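Bench rules for two-arm assembly: which ones do you really follow?
Forum > Automation > Standards and good practice
Started May 22, 2021

slowaxis
We've been handed the Tritham bench guide at work, 13 pages of it, and told to follow it for all peg and ring jobs. Half of it reads like it was written by someone who has never reset a board at the end of a shift. Matt black cloth under everything, one hand in the shared area at a time, wrist leads clipped every so often. Has anyone seen proof that any of this makes a difference?

plellen_fan
The one-hand rule is there for a reason. We bent two fingers on a Rernano hand in September because both arms went for the same nut. Repair took longer than the project had left.

slowaxis
So your planner was bad. A rule that says "never do the thing you bought two arms for" is not a safety rule.

gritty_kettle
It doesn't say never. Read 2.4 again, it says the idle hand has to hold clear of the parts while the other one is gripping. It can still be over the board.

slowaxis
Fine, I'll give you that one. Still don't see why it needs a page and a half.

oldfuse
My gripe is the 500 cycle figure. They say log 500 before you change the layout. Where does that come from? We had a layout we knew was wrong by cycle 20 and were told to carry on with it. I asked the people at Filip who sold us the guide and got a link back to the guide.

plellen_fan
You need a decent run or you're just chasing noise.

oldfuse
I don't need a decent run to tell me a slot is too tight.

gritty_kettle
For what it's worth, I go by three things when I check a bench, and none of them needs a binder:

1. Idle hand off the parts. Left one hovering over its corner of the board, right one holding the blue ring-shaped piece just above the surface, and I'm happy with that.
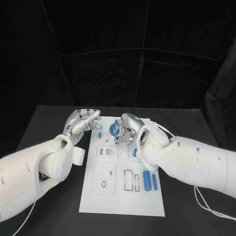

2. Leads. Anything hanging under an arm gets followed by eye through the full reach before the first run. The guide allows up to 2 loops per wrist, and I can't see what counting loops tells you if one of them can still catch a part.

3. Spare parts go back in their marked places between runs. If it hasn't got a place, it comes off the board.

slowaxis
Number 3 I do already. Number 2 is common sense, and I object to paying for common sense.

oldfuse
Same. Has anyone got the newer version of the guide? I'd like to know if the 500 is still in it.

plellen_fan
Still in it. Page 9 now.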